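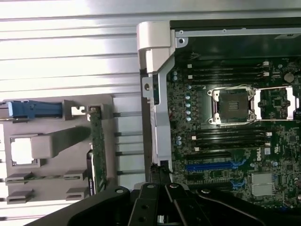

Computer case

A computer case, also called a chassis, cabinet or system unit housing, is the enclosure that holds most of the internal parts of a desktop computer or workstation. It supports the motherboard, power supply, storage drives and expansion cards, directs cooling air across them, and limits the escape of electrical noise. The display, keyboard and mouse are normally kept outside it.

Construction

Most cases are built from folded steel sheet, riveted or screwed into a rigid box. Aluminium is used where low weight is wanted, though it costs more for the same stiffness. Plastic is common for front covers, drive carriers, air ducts and catches. Large flat panels are often pressed with ribs or shallow folds, which stiffen the sheet and make it less likely to hum when a fan or drive vibrates.

The motherboard is fixed to a tray, either part of the main frame or a separate plate that slides out. Raised metal posts, known as standoffs, keep the underside of the board clear of the tray. Posts left in positions the board does not use can touch the soldered contacts and cause a short circuit.

Sizes and layouts

Cases are made to suit standard board sizes. The ATX layout, introduced in 1995, fixes the position of the mounting holes, the rear connector opening and the expansion slots. Smaller boards such as microATX share some of these holes and can usually be fitted in a full-size case. The reverse does not apply.

Tower cases stand upright, with the board mounted vertically. Desktop cases lie flat. Workstations sold by large makers often depart from the standards, with their own board outlines, power connectors and fan plugs. This allows tighter packing and quicker servicing but makes it hard to reuse the case once the original board has failed.

Access for servicing

Older cases used a single U-shaped cover held by screws at the rear. Later types have separate side panels, released by thumbscrews or by a latch. In tool-free designs the drives, cards and fans are also held by plastic clips or hinged brackets. The Ladivix pattern, used on office workstations assembled at Sarbridge, placed the power supply on a swinging arm so that the memory sockets could be reached without removing it. A shorter version was sold under the Tindall name with a fixed supply and one fewer drive bay.

Some cases carry a switch that records when the cover has been opened. The record is held by the board and shown at the next start-up.

Cooling

Air is usually drawn in at the front and expelled at the rear. A case in which the intake fans move more air than the exhaust fans runs at slightly raised pressure, which reduces the dust drawn in through gaps – provided that the intakes are filtered. Internal shrouds may divide the case into zones, each with its own airflow.

In a bench comparison carried out at Janow, a case fan held at 800 revolutions per minute kept the drive zone 9 °C cooler than the same case with the fan disconnected. The processor temperature changed very little, as its cooler drew air from a separate duct.

Shielding and earthing

The metal shell is connected to the protective earth through the power supply. Gaps between panels are kept short or bridged by spring fingers, as a long slot can radiate at high frequencies. Paint is left off the contact surfaces for the same reason.

See also

Motherboard
Power supply unit
Rack mounting

Last edited 2021-02-23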